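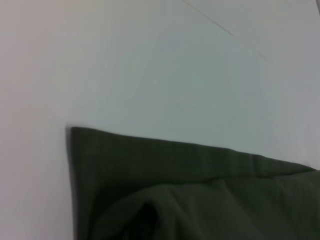 The handling laboratory at Maduvdale has spent the winter term comparing two grippers on soft goods, a class of material that its staff regard as the most demanding part of their program. Gijs Brouwer, who leads the work, spoke with the institute's newsletter in January about the method, the early results and the questions that remain open.

The two devices under comparison are the Poltell, a parallel gripper with thin steel fingertips, and the Kwok, which uses wider fingertips faced with rubber. Both are fitted in turn to the same arm and run from the same Zornodska controller. Mr. Brouwer considers the shared controller essential to the exercise.

"In our first attempt each gripper had its own control software," he said. "We were comparing two programs and calling it a comparison of hardware. Those results have been set aside."

Each session now consists of 30 attempts per gripper on folded cloth. The arm must approach a folded edge, take hold of the upper layer only, and lift it clear of the layer below. An attempt in which both layers rise is recorded as a failure, even when the cloth is held securely.

Mr. Brouwer reported that the Poltell separates layers more reliably when the fold is flat. Its performance declines once the cloth is bunched, when the thin fingertips tend to slide into a crease and close on several thicknesses at once. The Kwok is more forgiving of an uneven pile but often fails to get beneath a flat edge at all.

"I was asked in the autumn which one we should buy more of," he said. "I did not have an answer then and I have only part of one now. It depends on how the cloth arrives."

The wrist camera has received nearly as much attention as the grippers. Dark fabric on a pale surface gives a clear outer boundary, Mr. Brouwer explained, yet the boundary between one dark layer and the next can be very faint. The team has tried 6 lighting arrangements and retained 2 of them, both using a low lamp placed to one side. Exposure is fixed at the start of each session and is not adjusted until the session ends.

Asked whether a better camera would resolve the matter, he was cautious. "It would help with the hem. I doubt it would help with a deep fold, where there is very little light to work with. For that we may need to touch the cloth first and look again."

A trial of that approach is planned for the spring. The arm will press lightly on the pile, withdraw, and record a second view before selecting a point to grasp. The additional step lengthens each attempt by 10 seconds, a cost the laboratory is prepared to accept during testing. Mr. Brouwer expects the Kwok to be tested first, as its fingertips are already mounted on the arm.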